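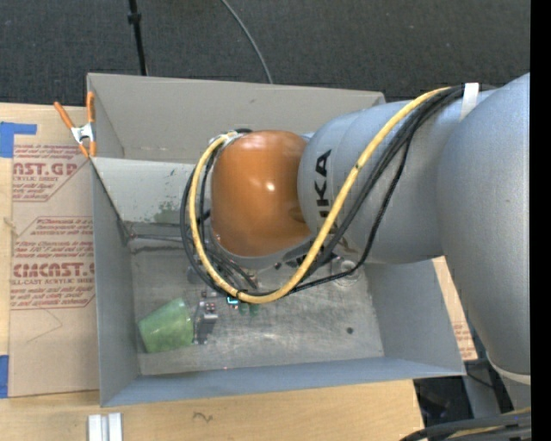 Maya Mansour says the syrup is going on too late, and that we should stop blaming the semolina. She read last week's pages and wrote in the margin that her trays at home never come out dry in the middle, whatever brand she buys, and that she pours while the tray is still ticking from the oven. So today is a syrup day.

Wed 29 July. Semolina cake, continued.

Base recipe kept the same as before so the pages can be compared. 700 g semolina, 200 g yogurt, butter melted and cooled, sugar, baking powder, pinch of salt. Semolina is the coarse Vulletti again. I opened a new bag and it looks a little yellower than the old one, same lot letter on the seam. Yogurt is Bataineh whole milk, drained overnight in the walk-in. I meant to drain it for a shorter time and forgot it, so it is thicker than in the January batches. Keep that in mind if anyone lines these up with the old results.

Rubbed the butter into the semolina by hand first, then sugar, then yogurt. Stopped mixing as soon as there were no dry streaks. Rested 15 minutes in the tray before scoring. On the last round I rested it in the bowl, and it was a pain to spread flat afterward. Resting in the tray is better and I would write it into the recipe now.

Tray A: cold syrup on the hot cake, straight out of the oven.
Tray B: cold syrup after a 5 minute wait.
Tray C: warm syrup on a cake cooled all the way down.

Syrup is plain sugar and water with lemon, simmered until it coats the spoon. Orange blossom water went in off the heat. I made one pot and split it, so the only differences are timing and temperature. The share for C went back on the burner on low and lost some water. Next time, cover it.

All in the Arkov, middle rack, one after the other. The Arkov still browns harder at the back left. I turned each tray once, halfway through. B got turned late and has a dark corner; I cut that corner off and didn't taste it with the rest. Could someone please book the service visit? It has been on the whiteboard since January.

Results, tasted after lunch:

A took all the syrup. It sizzled at the edges and was gone from the surface before I had put the pan down. The middle is moist right through, and the bottom is slightly sticky in a good way. The top lost its crust, though. If we want the crackly top we won't get it like this.

B is close to A. The middle is a bit firmer and the cuts are cleaner. There is some crust left. Of the three this is the one I would put on a plate today.

C has syrup sitting in the score lines and a dry band halfway down. It tastes sweeter than the others on the first bite and then sandy. This is what we have been making all month and calling a semolina problem. Maya was right about that part.

She was less right about pouring at once, at least for our tray. Ours is deeper than the one she uses at home. I think the top gets drowned before the center has had its share. I'd like to try A again with the syrup in two goes, half right away and half after the wait.

Almonds: pressed in before baking, as usual. A few fell off B when I cut it. Scoring all the way to the bottom helps, but the knife has to be wiped between cuts or it drags. Somebody has moved the long thin knife. I used the bread knife, and the edges show it.

Butter or ghee is still open. I don't want to change the fat until the syrup is settled. The Fistuvdale pistachios came this morning and are in the freezer, second shelf, labeled. They are for the topping trial and are not a snack – the last bag went down by half before anyone weighed anything.

Left a square of each tray wrapped on the counter, marked on the underside of the paper. Try them tomorrow morning before looking at the marks, and write down what you think on this page. I want to know whether B dries out overnight. A might pull ahead by then, and C might even come right if the syrup keeps moving. My guess is it won't.

To do:
Repeat A with the split pour.
Repeat B with the turn done on time.
Drain the yogurt for less time, and set a timer for it.
Weigh the syrup pot before and after, lid on.
Find the knife.

Cleaning note: the syrup pan is soaking in the left sink. Hot water only, it comes off by itself.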